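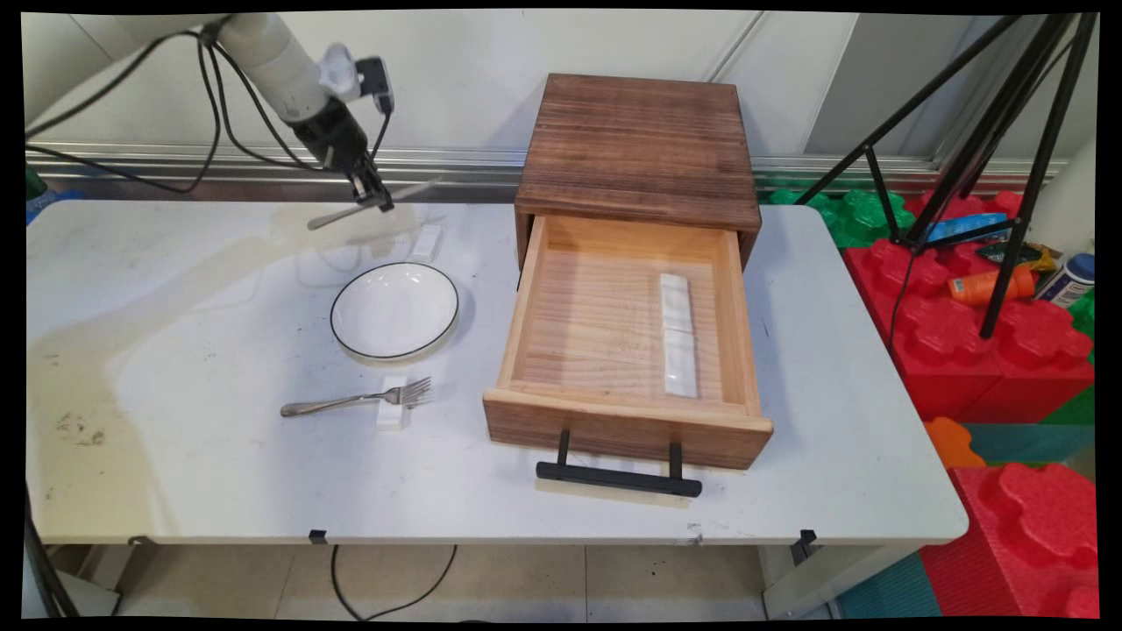

Home | Science | Animals | Try It | Ask Us

Can a robot set the table? We went to an open day to find out

Reading time: 5 minutes

Have you ever seen a video of a robot doing chores? It folds the towels, it wipes the counter, and cheerful music plays. Then you look at your own messy room and wonder where your robot is.

I wondered too. So I went to the open day at Varma, a robot lab that lets families in once a year, to watch robots do things up close. I took a notebook, and I took my doubts. A video can be sped up. It can be cut so that you only see the good parts. Standing right beside a robot is different.

What does the robot look like?

If you are picturing a metal person with glowing eyes, sorry. The robot I watched longest is called Ura, and it is an arm. It is white, with a black gripper at the end that has two fingers. Try picking up a fork with only your thumb and one finger. Now try it wearing thick mittens, so you can hardly feel anything. That gives you some idea of Ura's day.

Near its wrist, Ura has a small camera. The camera sends pictures to a computer, and the computer works out where to move the arm next.

The job

Ura works at a white table with plenty of scuffs and stains on it. On the table there is a plate, a silver fork, and a little wooden cabinet with one drawer. The task is to get the fork and the plate where they belong. You could do it while thinking about dinosaurs.

Look at how the fork is lying, though. Its neck rests on a small white block. A fork that lies flat on a table is very hard for two stiff fingers to grab, and a block lifts it up a little so there is room to get a grip. I asked Gil-soo Bang, an engineer at the lab, if that was cheating.

"It's help," he said. "We take the help away later, when the robot gets better."

When is later? He said he didn't know yet. I liked that answer more than anything on the posters.

The drawer was already open, too. Opening a drawer is a separate job, with its own practice. So when somebody tells you a robot can "put away the silverware," here are some good things to ask. Who opened the drawer? Who put the fork there? What happens if it's a spoon?

How does a robot learn this?

Mostly by being shown. A person steers the arm through the job, and the computer saves every movement along with what the camera saw. Then the person does it again, and again. Ura's team has saved 2,011 tries so far. A computer program called Vomico looks through all of them for patterns, a bit like you learning a song by hearing it in the car too many times.

There is a catch. You needed far fewer than 2,011 tries to learn to pick up a fork, and once you knew how, you could do it at Grandma's house, in a restaurant, or on a picnic blanket. Ura learned at one table. Evaristo Zepeda, who runs the practice sessions, told me that changing the lights in the room can be enough to confuse it.

So did it work?

I watched 16 tries. Ura got the fork into the drawer in nine of them. In the others it dropped the fork, or closed its fingers on air, or stopped and waited for a person. One try took so long that a boy next to me sat down on the floor and ate his whole sandwich.

Nine out of 16 is a little better than half. Would you be pleased if a little more than half of your forks got put away? The flyer at the door said "Robots that help at home — today!" I think the word "today" should come off the flyer.

I don't want to be too grumpy. When the gripper did catch the fork, everybody in the room cheered, and I did as well. Moving a real object in the real world is hard, and the people at Varma have worked on it since last August. They were happy to let us see the misses. The people who make videos usually aren't.

Try it yourself

Lay a fork flat on a table. Pick it up with two pencils, one in each hand. Then rest the neck of the fork on an eraser and try again. Was it easier? Now close one eye and have a friend move the fork while you aren't looking.

Words to know

Gripper: the part of a robot arm that holds things.
Task: one job a robot is asked to do.
Demonstration: showing how something is done. It can also mean a show for visitors, so check which kind you are getting.

Get our newsletter! Ask a grown-up to sign you up. We send one email a month.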